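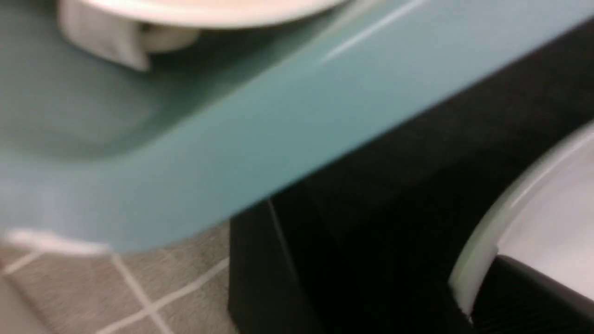

No. 229

**Kitchenware and plastics, Pavovine lending room**

The teal plastic with the thick rounded rim. It has a gloss to it, and the rim shows up well against the gray tile.

The lending room is at 434 Nechyporuk Street, through the side door and down the hall to room 14. It lends tableware, storage bins and household plastics to people who need them for a short time, mostly for family dinners, block parties and moves. This page goes with the printed list, which was last changed on 6/12/21. The list has the loan periods and the deposit amounts. 

Most of the room used to be the stock of Sinden, a catering business that closed its kitchen and left us its shelving along with a good part of its white tableware. The rest came in a box at a time. Some of it matches and some of it doesn't. When you borrow a large number of plates you may get two slightly different whites, and if that matters for your table you should say so when you call. We will put one kind aside if we have enough of it.

The plastics are a newer part of the list. We started taking them when people kept asking for something to wash in, carry ice in or keep by the back door during a party. They go out fast in June and come back with grass on them. Please rinse them with a hose or in the tub before you bring them in. Dish soap is fine. Scouring powder takes the shine off colored plastic, and we have a few pieces on the bottom shelf that show it.

Large plastic items have a shelf to themselves on the left as you walk in. If the shelf is full, ask before you stack anything on the floor, and keep the way to the sink clear. Anything with a part attached to it should be lent and returned in one piece. If a part has come off, put it in a bag, tie the bag to the item and write it on the return slip.

A few notes on color, as people ask. Teal, white and gray are what we mostly have. The dark green tubs are gone — they cracked over the winter and we did not replace them. We don't hold particular colors for anyone, but you can look over the shelf on the day and take what you like.

**Plates in the bin**

Square ones and round ones, all white, in a pale plastic bin with tall sides. The square plates have rounded corners and edges that turn up a little, and they nest well. The round dishes go in their own stack.

The bins stay with the plates for the length of the loan. Carry them level, from underneath, and let a second person take the other end if you have filled one. They will go in most car trunks. On the back seat they tend to slide, so wedge something soft along one side.

We ask people to sort by shape when they pack up. A round plate in the middle of a square stack makes everything above it rock, and the one on top is usually the one that gets chipped. Bowls go in last, or in another bin. Paper towels between the plates are welcome on a long drive but you don't have to use them across town.

Plates should come back washed and dried. We run them through again here before they go on the shelf. If you are short of time, scrape and rinse them, and mark the slip "rinsed" — we would take them that way over having them sit in a garage for a week. Forks, serving spoons and the like have their own box and should not be laid on top of the plates.

Breakage is charged at the price on the list. The first 2 plates on any loan are free. Bring the pieces if you have them, wrapped in newspaper, and we'll take them off your slip. Chips count as breakage if you can feel them with a fingertip.

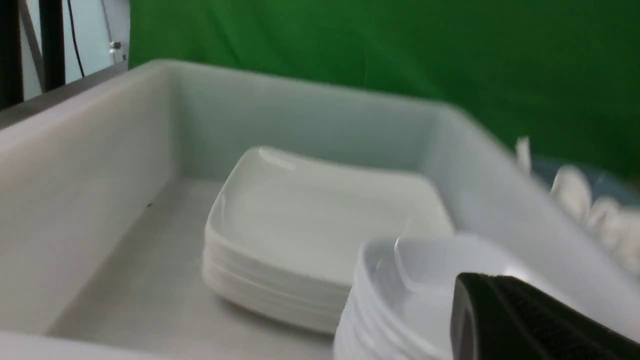 A reader on Gridia Avenue wrote to ask whether the square plates could be left off the list for children's parties, saying that the corners are hard to wash cake out of and that the round ones are done in half the time. It's a fair point. You can ask for all round when you book, and from now on the form will have a line for it. The same letter asked for more shallow bowls. We would like more too, and will take them in plain white, any maker, as long as they stack.

**Borrowing and returning**

Bookings for plates need a few days' notice. Plastics can be picked up without booking. Fill in the slip at the table inside the door, leave the white copy in the tray and keep the yellow one with you until the loan is closed.

Returns go on the counter to the right of the sink. Leave stacks in the bin they came in. We check them there and call you if there is any question about the deposit.

The room has no elevator access from the parking lot side. Use the Gridia Avenue entrance if you have a cart, and prop the inner door with the rubber wedge hanging on the hook.

Still wanted: lids for the larger bins, a dish rack in good shape, and pale gray or white bins of the same height as the ones we have. Glassware is full for now, and there's no shelf left for mugs.

The next page of the gallery will have the tablecloths and the folding racks.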